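Home | Projects | Student Work | Archive | Contact

Cutting a Meadow by Hand: My Fall Project at Bramanness

December 20, 2025

When I signed up for the independent project I was going to do something with soil tests, because soil tests are easy and you can do them in the rain. Then I walked out to the long field behind the Bramanness barn in August and it was up to my chest, all gone to seed and leaning over, and I changed my mind on the spot (sorry to everyone who had already signed my soil test form!).

What I wanted to know was pretty simple. If you cut an old hay meadow by hand and take the cuttings away, do you get more kinds of plants coming up in the fall than if you mow it with a machine and leave everything lying there? There's a lot written about this for spring flowers but I couldn't find much for fall regrowth, and fall was when I had the class.

I marked out plots with string and tent pegs. Five got cut by hand and raked clean, five got mowed with the farm's brush mower and left alone, and five got nothing at all. Each plot was two yards by two yards. I would have liked bigger ones but I was the one doing the cutting, and after the first afternoon I was very happy with two yards.

I learned the cutting part mostly by doing it badly. You grab a handful of stems with one hand, low down, and pull the blade toward you, and the thing I kept doing was chopping at it like a hatchet. Chopping just bends the grass over. Once I started pulling in one long smooth stroke it went so much faster, and it made a nice ripping sound too. Wear a glove on the hand that holds the grass. I didn't on day one and I have a little scar on my knuckle to show for it.
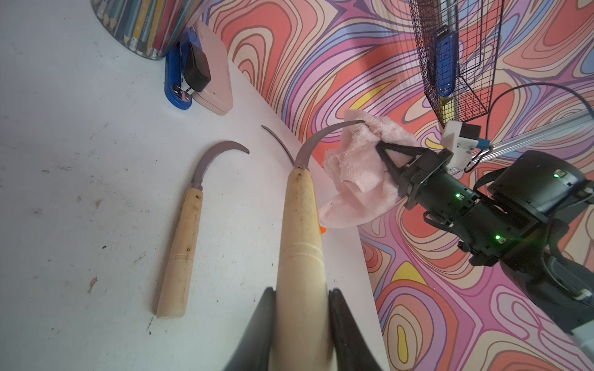 Sharpening took up more of my time than I had planned for, and my first work plan didn't have any hours for it at all. A dull edge slides over the stems, especially the fine wiry grasses, and you end up yanking plants out by the roots, which would have wrecked my counts. On a sickle the blade curves the whole way around to a hooked point, so you can't lay it flat on a stone the way you would a kitchen knife. You have to bring a small stone to the blade and follow the curve in short strokes, and the last bit near the point is fiddly. I got into the habit of stopping after every plot to do it. I also wiped sap off the blades each evening, and I got lazy about that in the last week and regretted it.

The counts came next. I went back to every plot five weeks after cutting, with a square made of PVC pipe, and wrote down each plant I could see inside it and what it was. Seedlings are hard! Clover is easy, plantain is easy, and then there is a whole crowd of little green things with two leaves that all look like each other. I used the Estlow field key for most of them, and anything I couldn't get to at least a plant family went down as unknown.

In total I counted 416 seedlings in the hand-cut plots, 128 in the mowed plots and 33 in the ones I left alone. I was expecting a difference but nothing like that. The mowed plots had a thick wet mat of old grass on top and I think hardly any light was getting through. Under the mat there were a lot of slugs, so some seedlings may have come up and been eaten before I got there.

Now the problems. My hand-cut plots had two things done to them, the cutting and the raking, so I can't say which one mattered. My guess is the raking. I should have had another set that was mowed and then raked, and I only thought of it when it was too late in the season to add one. The plots closest to the Jia Creek side are also wetter, and three of my hand-cut plots ended up down there just by how I drew the slips of paper.

I did the charts in Sastis, which I had never used before and which ate two entire evenings because I'd typed "clover" four different ways.

If I get the field again in January I'd like to see what made it through the frost, and then do a proper count in spring with the extra plots added. The pegs are still in, so please don't pull them up! They have orange string on them, and there's a map taped inside the barn door.

Recent student projects

Frost Dates and Late Kale
Building a Better Compost Sieve
What Lives Under the Boardwalk
Rain Barrels: One Season of Measurements
Old Apple Trees on the Estlow Road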